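Print this page | E-mail this page

Cundora electric ute conversion: progress report, October

The second donor ute is stripped and the rear subframe is in. Kerb weight without the battery came down by 40 kg, which leaves room for the larger Prondutel pack. We have now driven the first ute 627 km on local roads, mostly unloaded.

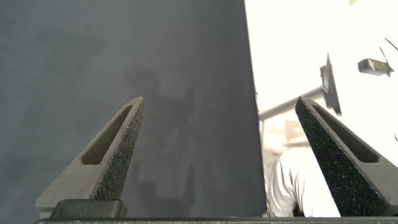

Gripper fingers, dark grey, with textured inner faces.

The Allo motor mounts cracked at the weld and have been redrawn with a thicker plate. Mbwambo will cut the new set for $3000 - this comes out of contingency. Range testing with a full tray has slipped by 20 days as a result. The tyre order and brake work are unaffected.

Next period: fit the mounts, finish the wiring loom, book the engineer's inspection.

Sumaiya Munshi
Project lead

0 comments | 2 shares
Search this site Go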